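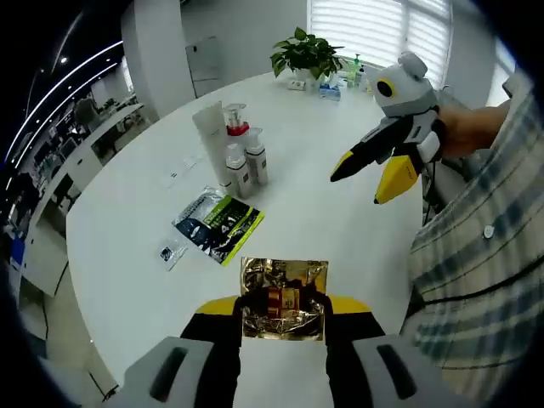

How should small mixed packages be grouped when a shared table is cleared? Group them by how they stand and how they close, and leave the printed contents for a second pass.

3.2 Items and table layout

The sorting sessions were held in June at the Narkuvbridge office, at an oval table with a white top. The table was chosen for its shape. An oval top has no corners in which items collect, and the long axis gives a natural near end and far end without any marking on the surface. The blinds were kept down during all sessions to limit glare on foil and clear plastic.

Items were assigned to one of three classes. Upright items stand on their own base and include pump bottles and tube-shaped bottles. Flat items have no stable upright position and include foil packets, plastic bags and sachets. Fixed items belong to the room and are not sorted; potted plants fall in this class. Cards and loose paper were treated as flat items. Boxes were entered as upright whatever side they rested on, following the rule used in the Parkow trials.

Figure 4 shows the layout partway along the table. Pump bottles and a taller white tube-shaped bottle stand together in the middle, with a flat plastic bag just in front of them and a small clear sachet to the left of the bag. Two small white cards are to the left of the bottles. The gold foil packet with the red and yellow label is a flat item. The plant and the boxes are at the far end.

Figure 4. Upright and flat items on the oval table, Narkuvbridge office.

3.3 Sorting procedure

Each session began with the upright items in a single cluster near the center of the table. Flat items were then placed in front of the cluster or to either side of it, never behind it, where a seated sorter would have to reach over the pumps. The sorter cleared the flat items first. Lumanlan's earlier protocol called for the reverse order, but in pilot sessions this left sachets spread over a large area and made the final wipe-down slower.

A placement was recorded when an item was released and the sorter's hand had left it. Across all sessions 1824 placements were recorded. Of these, 1768 were assigned to a class on the first reading of the log. The remaining 56 were read a second time by Alfredo Lumanlan, who had not attended the sessions. Most of the disputed entries were soft packages that had been propped against a bottle, so that a flat item was logged as upright. These were returned to the flat class.

Foil packets needed a separate note in the log. A crinkled packet does not lie fully flat, and its height above the table depends on how it was last held. Height was therefore not used as a criterion for any flat item.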